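Umia sock hanging set, gripper comparison

This folder has 3,705 episodes made with two grippers, Plornetti and Trulau. Both were tried on the same pair of arms with the same controller settings. Please read notes.txt before you mix the two parts — the joint offsets are different.

Held out for testing: 100 episodes, 20 of them with the bin moved.
Last update: Jun 3, 2019
Contact: Thaís Vieira, Sándor Bakos

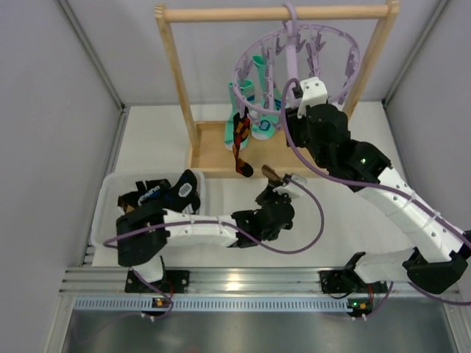
Grip force is saved for each arm separately. The clips on the round purple hanger are small, so the force limit for the arm working at its ring is lower than for the arm near the hanging socks. Units are newtons in both files.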